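Egg Storage and Handling at Home

The Vendberg Home Economics Office receives more inquiries about eggs than about any other item kept in the household refrigerator. The following guidance applies to hen's eggs bought in the shell.

Eggs should be stored in their original carton, on an inner shelf and away from the door, where the temperature rises each time it is opened. Place them with the pointed end down. Shell color depends on the breed of hen and has no bearing on flavor or nutrition.

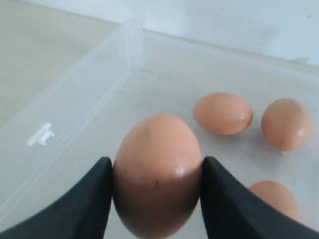
Photo: Deepika Ramasamy / Vendberg Home Economics Office

Do not wash eggs before putting them away. Store-bought eggs in the United States have already been washed, and further rinsing may draw bacteria through the shell. Any egg found cracked in the carton should be discarded.

For baking, remove eggs from the refrigerator shortly before they are needed. Eggs separate most cleanly when cold — whites, however, whip to a greater volume once they have lost their chill. Separate first, cover both bowls, and allow the whites to stand while the pan is prepared. Eggs should not remain at room temperature for more than 2 hours in total.

Crack each egg on a flat surface. Striking it against the rim of a bowl tends to drive fragments of shell inward. Break eggs one at a time into a small cup before adding them to the batter.
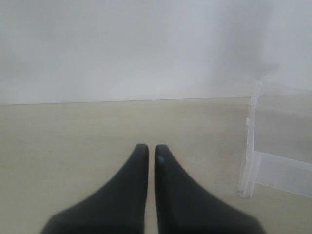
Counters and tables should be washed with hot, soapy water as soon as the eggs have been put away, then rinsed and dried with a clean towel. Sponges used on raw egg should not be returned to general dishwashing until they have been sanitized.

Hard-cooked eggs keep for one week under refrigeration, peeled or unpeeled. Leftover whites may be held in a covered container for up to 4 days, or frozen. Yolks should be covered with a little cold water and used within 2 days.

Contact: Woo-jin Lim, Household Inquiries | © Vendberg Home Economics Office | Back to top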